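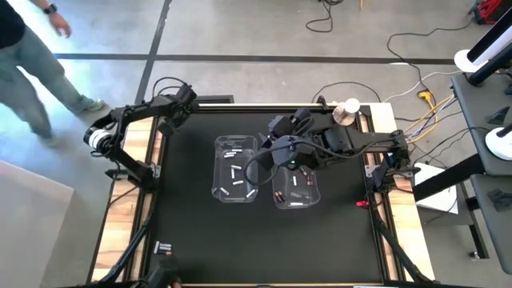
Wandbilder ab 5 Kilogramm: Evico überarbeitet Befestigungssystem für Mietwohnungen

Kategorie: Wohnen & Einrichten › Wanddekoration

Grikville, 5. März 2020 – Der Zubehörhersteller Evico hat sein Schienensystem für gerahmte Wandbilder überarbeitet und liefert es ab sofort in einer neuen Ausführung aus. Die Galerieschiene trägt die Bezeichnung Nukano und richtet sich an Haushalte, die mehrere Bilder an einer Wand zeigen und die Anordnung häufiger ändern wollen. Das Vorgängermodell bleibt bis zum Abverkauf im Handel, wird aber nicht mehr produziert.

Die Schiene besteht aus eloxiertem Aluminium und wird knapp unterhalb der Decke montiert. Die Bilder hängen an transparenten Perlonseilen oder wahlweise an Stahlseilen, die seitlich in das Profil eingeschoben und in der Höhe über einen Klemmhaken verstellt werden. Neu ist vor allem die Form des Hakens. Er greift jetzt mit zwei Backen statt mit einer Madenschraube und lässt sich ohne Werkzeug lösen, solange kein Gewicht anliegt. Unter Last bleibt die Klemmung gesperrt.

Die zulässige Belastung gibt der Hersteller mit 5 Kilogramm je Perlonseil und 9 Kilogramm je Stahlseil an. Für breitere Rahmen sind zwei Seile vorgesehen. Eine einfache Verdopplung der Werte gilt dabei nur, wenn der Schwerpunkt des Bildes mittig liegt. Bei mehrteiligen Arbeiten, Spiegeln oder Rahmen mit einseitig aufgesetzten Objekten ist laut Montageanleitung der Wert für ein einzelnes Seil maßgeblich.

Nach Angaben der Produktleiterin Hema Kartha wurde der Klemmhaken vor der Freigabe 3.000 Verstellzyklen unterzogen. Gemessen wurde der Schlupf am Seil, jeweils mit voller Nennlast und nach einer Ruhezeit. »Die alte Schraube hat das Perlonseil auf Dauer eingekerbt. Wer seine Bilder oft umgehängt hat, musste das Seil irgendwann tauschen«, so Kartha. Bei der neuen Ausführung verteile sich der Druck auf eine größere Fläche. Ein Austausch der Seile werde dennoch empfohlen, sobald sich das Material trübe oder Druckstellen zeige.

Für die Befestigung an der Wand liegen jeder Schiene Clips, Schrauben und Dübel für Beton und Vollziegel bei. Für Gipskarton sind Hohlraumdübel erforderlich, die gesondert gekauft werden müssen. Der Abstand zwischen den Clips ist in der Anleitung für jede Wandart einzeln angegeben und fällt bei Gipskarton geringer aus. Eine Klebemontage ist nicht zugelassen, auch nicht für leichte Drucke ohne Glas.

Die Innenarchitektin Róisín Keane, die für das Einrichtungsstudio Baláž Hängepläne für Privatwohnungen erstellt, hält Schienensysteme vor allem bei wechselnden Formaten für sinnvoll. Bei einer festen Hängung mit wenigen Bildern sei der einzelne Wandhaken weiterhin die unauffälligere Lösung. Als Bezugslinie empfiehlt sie die Bildmitte in Augenhöhe; über einem Sofa oder Sideboard werde der Abstand zum Möbel gemessen, nicht zum Boden. Leinwände auf Keilrahmen neigen an Seilen dazu, oben von der Wand abzustehen. Abhilfe schaffen Filzpuffer an den unteren Ecken in Verbindung mit einem höher gesetzten Aufhängepunkt.

Auch das Farbangebot wurde geändert. Die Schiene ist in 4 Oberflächen erhältlich: Weiß matt, Schwarz matt, Aluminium natur und eine überstreichbare Grundierung. Letztere kann mit handelsüblicher Dispersionsfarbe im Wandton gestrichen werden, wobei die Nut für die Seile vorher abzukleben ist. Die Variante in Messingoptik entfällt.

Ältere Haken passen mechanisch in das neue Profil, sind dafür aber nicht freigegeben. Umgekehrt können die neuen Haken an vorhandenen Seilen verwendet werden – vorausgesetzt, der Seildurchmesser stimmt mit der Angabe auf der Verpackung überein. Evico bietet die Haken deshalb auch einzeln an. Endkappen und Eckverbinder sind unverändert geblieben.

Eine Ausführung mit integrierter Stromführung für Bilderleuchten ist für August angekündigt. Sie soll mit Niedervolt betrieben werden und ein etwas tieferes Profil erhalten. Preise für diese Variante nannte das Unternehmen noch nicht.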